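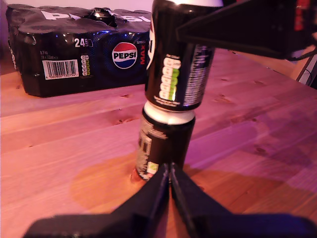

I walked the whole Gritisach loop in one go on Saturday and my legs are still buzzing! It starts by the old mill at Tureck, climbs for what feels like forever, and then the valley just opens up and you forget every grumpy thing you said on the way. I used to pack only water for days like this, but I've come around to something sweet and fizzy at the top - a Pepsi Max out of a multipack has never tasted as good at home as it does up on that ridge. The wind was wild, the larks were going crazy, and I saw 2 hares on the way down to Sqalli.

If you go, take the left fork after the sheep gate. The right one is prettier for a bit, then it's all bog. I'm going back in September for the heather - can't wait!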